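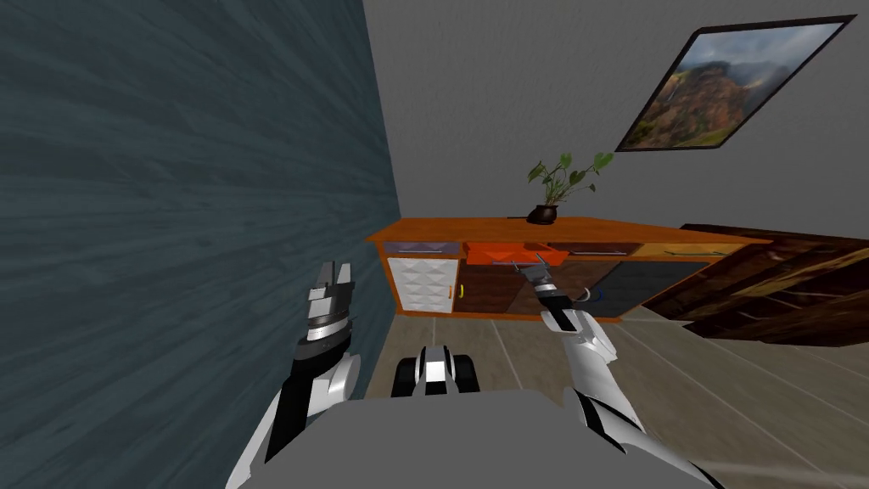
Daniyal Bangash asks whether the Prokness two-armed unit may be left between jobs without a fresh calibration. It may not. Justivmont requires a check of both arms before each run in the simulated room.

The setup for drawer work is as follows. Open both grippers fully, set the base square to the sideboard, and confirm that the left arm has clearance from the side wall. 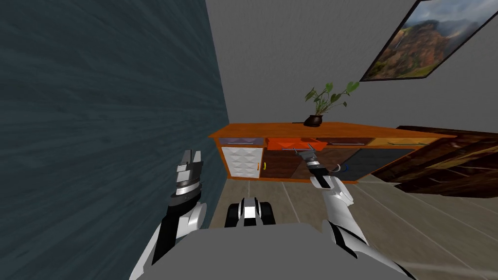 How often are the finger offsets reset? Every 74 runs, or at once if a handle is missed 3 times in succession.

The present offsets were entered at run 821 by Benedicta Aryee. Please do not overwrite them. Copy the file, add your initials, and record the change in the Fusuria log.

When a run is finished, withdraw the right arm before turning the base.

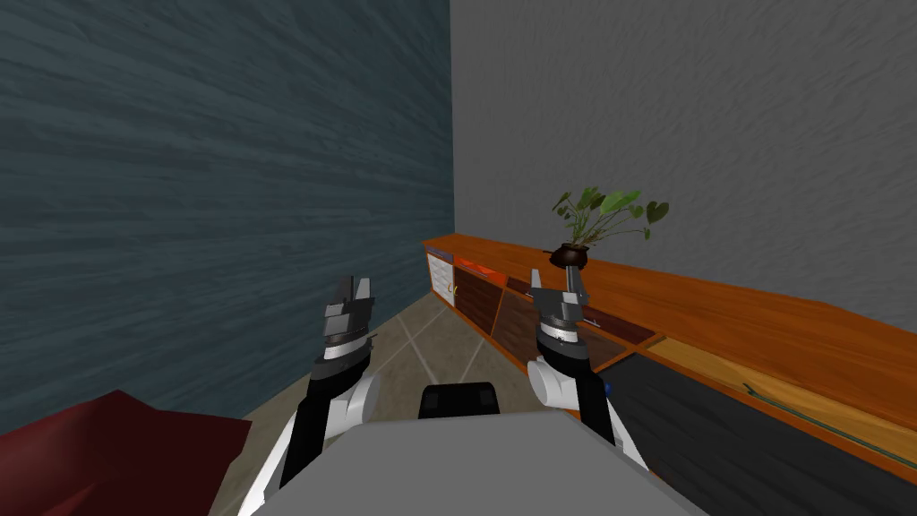

Both wrists are then returned to the stored rest position and the joint limits are read back. Any limit that differs from the stored value is to be reported before the next run.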